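Tischplatte

Die Tischplatte ist das waagerechte, tragende und nutzbare Bauteil eines Tisches. Sie wird von einem Untergestell aus Beinen, Wangen, Böcken oder einer Säule aufgenommen und bildet die Arbeits-, Ess- oder Ablagefläche. Der vorliegende Artikel behandelt vor allem helle Tischplatten aus Holz und Holzwerkstoffen, ihre Herstellung, Oberflächenbehandlung und Pflege. Platten aus Stein, Glas und Metall werden nur am Rande erwähnt.

Begriff und Abgrenzung

Im Tischlerhandwerk bezeichnet »Platte« oder »Blatt« den flächigen Oberteil des Möbels ohne Zarge und Gestell. Die Zarge ist der umlaufende Rahmen unter der Platte, der die Beine verbindet und das Durchbiegen begrenzt. Bei zargenlosen Tischen muss die Platte die Biegesteifigkeit allein oder mit Hilfe eingelassener Profile aufbringen. Von der Tischplatte unterschieden wird die Arbeitsplatte, die meist ortsfest auf Unterschränken liegt und an mindestens einer Kante an eine Wand anschließt.

Werkstoffe

Massivholz. Massive Platten bestehen aus verleimten Lamellen oder Bohlen. Laufen die Lamellen über die gesamte Länge durch, spricht man von durchgehenden Lamellen, bei kürzeren, in der Länge gestoßenen oder keilgezinkten Stücken von einer keilgezinkten Platte. Helle Platten werden in Mitteleuropa überwiegend aus Ahorn, Birke, Esche, Fichte und Buche gefertigt. Bergahorn ist fast weiß bis cremefarben und feinporig, Birke etwas gelblicher und häufig mit leicht welligem Faserverlauf. Im verarbeiteten Zustand lassen sich beide Arten am Farbton allein nicht sicher trennen. Zur Bestimmung werden die Markstrahlen im Querschnitt herangezogen, die beim Ahorn deutlicher hervortreten.

Furnierte Platten. Auf eine Trägerplatte aus Span- oder Faserwerkstoff wird beidseitig Messer- oder Schälfurnier aufgeleimt. Die Unterseite erhält stets ein Gegenfurnier gleicher Stärke, da sich die Platte sonst schüsselt. Messerfurnier zeigt je nach Schnittführung schlichte Streifen oder Fladern, Schälfurnier eine breite, unregelmäßig auslaufende Zeichnung.

Sperrholz und Multiplex. Die Lagen sind kreuzweise verleimt, wodurch Quellen und Schwinden in der Fläche weitgehend gesperrt werden. Die sichtbare Schichtung der Kante wird häufig als Gestaltungsmittel genutzt und dann nur gefast und versiegelt.

Schichtstoffplatten. Hochdruckschichtstoff besteht aus harzgetränkten Papierlagen mit einem bedruckten Dekorpapier und einer transparenten Deckschicht. Holzdekore wiederholen sich in einem festen Abstand, dem Rapport. An großen Flächen ist die Wiederholung das verlässlichste Erkennungsmerkmal, an kleinen Ausschnitten versagt dieses Verfahren. Ein weiterer Hinweis ist die Kante: Bei echtem Holz setzt sich die Zeichnung der Fläche im Hirnholz fort, bei einem Dekor endet sie am Umleimer.

Maserung und Farbe

Als Maserung wird umgangssprachlich die gesamte Zeichnung der Holzoberfläche bezeichnet. Fachlich wird zwischen Textur (Zeichnung durch Jahrringe, Poren und Markstrahlen) und Faserverlauf (Richtung der Fasern im Stück) unterschieden. Welliger Faserverlauf führt zu wechselnder Lichtreflexion, dem sogenannten Riegel. Bei streifendem Licht erscheinen die Bänder abwechselnd hell und dunkel, und beim Standortwechsel kehrt sich das Bild um.

Helle Hölzer verändern ihren Farbton unter Licht. Ahorn und Birke vergilben, Fichte dunkelt ins Honigfarbene nach. Der Vorgang beginnt innerhalb weniger Wochen und verläuft anfangs am schnellsten. Unter dauerhaft liegenden Gegenständen bleiben helle Felder zurück, die sich nach dem Abräumen nur teilweise angleichen. Bei Ausziehtischen ist der Unterschied zwischen Hauptplatte und Einlegeplatte meist nach dem ersten Sommer sichtbar. Lacke mit UV-Absorber und weiß pigmentierte Öle verzögern die Vergilbung, heben sie aber nicht auf.

Die Farbwahrnehmung hängt außerdem von der Beleuchtung ab. Glatte, geschlossene Oberflächen bilden Leuchten als helle Flecken ab, in denen die Zeichnung kaum noch zu erkennen ist. Matte Lacke streuen das Licht stärker und werden für Schreib- und Werktische bevorzugt.

Maße und Konstruktion

Übliche Stärken liegen bei Massivholz zwischen 20 und 40 Millimetern. Die Länge eines Esstisches für acht Personen beträgt 200 Zentimeter, die Breite 90 oder 100 Zentimeter. Je Sitzplatz werden 58 bis 60 Zentimeter Kantenlänge angesetzt, bei Armlehnstühlen mehr.

Massivholz arbeitet quer zur Faser deutlich stärker als längs. Eine Platte von 100 Zentimetern Breite kann zwischen Heizperiode und Spätsommer um mehrere Millimeter schwanken. Die Befestigung am Gestell muss diese Bewegung zulassen. Gebräuchlich sind Nutklötze, Langlochwinkel und Gratleisten. Die Gratleiste wird nur an einem Punkt, meist in der Mitte oder an der Vorderkante, verleimt oder verschraubt und hält die Platte auf der übrigen Breite gleitend eben. Starr verschraubte Massivplatten reißen bevorzugt an den Leimfugen oder in der Nähe der äußeren Schrauben.

Kanten werden gerade, gefast oder gerundet ausgeführt. Eine nach unten gezogene Fase, auch Schweizer Kante genannt, lässt eine starke Platte dünner wirken.

Oberflächenbehandlung

Vor der Behandlung wird in Faserrichtung geschliffen, in der Regel in Stufen bis Körnung 180. Anschließend wird gewässert: Die Fläche wird angefeuchtet, getrocknet und nach dem Aufrichten der Fasern leicht nachgeschliffen.

Öl dringt in die Faser ein und lässt sich stellenweise ausbessern. Leinölhaltige Produkte feuern helle Hölzer an und verschieben den Farbton ins Gelbe. Lappen mit trocknenden Ölen können sich selbst entzünden und müssen ausgebreitet getrocknet oder unter Wasser aufbewahrt werden.

Lack bildet eine geschlossene Schicht. Wasserbasierte Lacke erhalten den hellen Ton am besten, bei Beschädigung muss allerdings meist die gesamte Fläche abgeschliffen werden.

Seife ist in Skandinavien bei Ahorn, Birke und Kiefer verbreitet. Die Fläche wird mehrfach mit in Wasser gelöster Seife eingelassen. Sie bleibt hell und stumpf, ist gegen Rotwein, Kaffee und Fett aber wenig beständig.

Nutzung und Pflege

Wasser wird mit einem feuchten Tuch aufgenommen und die Fläche danach trocken gewischt, beides in Faserrichtung. Gefäße aus Eisen hinterlassen auf gerbstoffreichen Hölzern wie Eiche blauschwarze Ränder, auf Ahorn und Birke tritt diese Reaktion nur schwach auf. Weiße Ringe unter heißen Tassen entstehen durch Feuchtigkeit in der Lack- oder Wachsschicht, dunkle Ringe durch Feuchtigkeit im Holz selbst. Scheuermittel und Mikrofasertücher mattieren glänzende Lacke dauerhaft.

In der Werkstattliteratur gilt Heledd Bowens Leitfaden »Helle Platten« als ausführliche Darstellung der Seifenbehandlung. Bowen wertete dafür Reparaturkarten der Möbelwerkstatt Dulley aus, insgesamt 3400 Stück, und ordnete die Schäden nach Holzart und Oberfläche. Die häufigste Ursache für eine vollständige Aufarbeitung war stehende Nässe an Stirnkanten. Die Hersteller Mocanu und Skamari versiegeln ihre Hirnholzkanten seither in zwei zusätzlichen Arbeitsgängen. — Das von Nundico vertriebene Kantenwachs geht auf eine Rezeptur im Anhang des Leitfadens zurück.

Siehe auch: Arbeitsplatte, Gratleiste, Furnier, Umleimer, Zarge

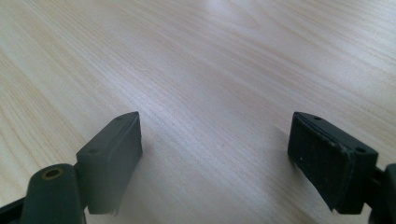
Woran lässt sich eine Tischplatte aus Echtholz von einer Platte mit Holzdekor unterscheiden?

Am zuverlässigsten an der Kante und an der Wiederholung der Zeichnung. Bei Massivholz läuft die Zeichnung der Fläche in das Hirnholz weiter, bei einem Dekor bricht sie am Umleimer ab. Auf größeren Flächen kehrt das gedruckte Muster zudem in gleichem Abstand wieder. Furnierte Platten nehmen eine Zwischenstellung ein: Die Fläche ist echtes Holz, die Kante aber angesetzt.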